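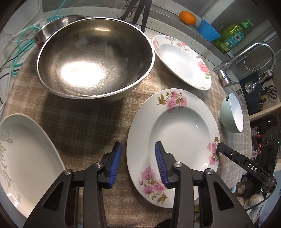 Detura Tableware Set: two-handed dish handling with hand-held grippers

Detura is a demonstration set from Workovine for training manipulation policies on ordinary kitchen dishes. It contains 3,467 episodes, recorded on a plaid tablecloth beside a sink. Plates with floral rims share the table with bowls, steel among them – glare on the metal was left in.

Method
Both grippers are logged at 31 Hz. Opening width and wrist pose are stored as separate channels, and episodes are cut at 600 frames. The baseline policy, Sevix, predicts 16 steps at a time.

Result
Sevix places rimmed plates more reliably when trained on both wrist views than on one. Deep bowls show a smaller gain.

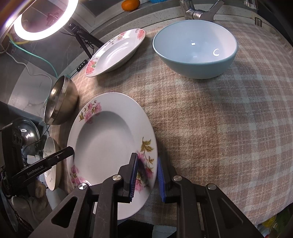

Can the set be used to train a single-arm policy?
Each gripper has its own file, so either side can be loaded alone. Episodes with a handover are flagged and should be filtered out first.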